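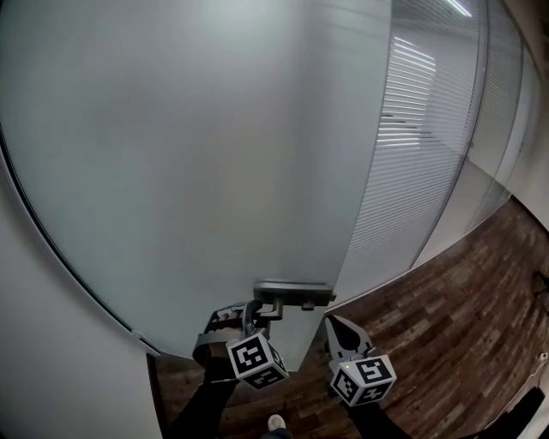 What is the best way to open up a small office without giving up privacy? Hang a frosted glass door with a lever handle, and let the light from the next room come through while the papers on the desk stay your own business.

Last updated: September 12, 2022

Iscombe, the family-run door and fittings shop, is delighted to announce that its frosted glass interior doors can now be ordered for homes as well as offices. Each one comes with a silver lever handle, and the price is $799 with fitting included (yes, the handle too!).

"People kept stopping us in the showroom all through July to ask if they could have one for the den or the laundry room, and we finally ran out of ways to say not yet," said Pirjo Valtonen, who owns the shop. "I have one at home myself, and I love how soft the hallway looks in the morning."

The first 300 orders will also include a second visit from our fitters, two months after the door goes up, to adjust the latch and tighten the handle. Customers who would like to try a door for themselves are warmly invited to the Drinton showroom, where Pirjo Hirvonen will be happy to talk through sizes and swing direction.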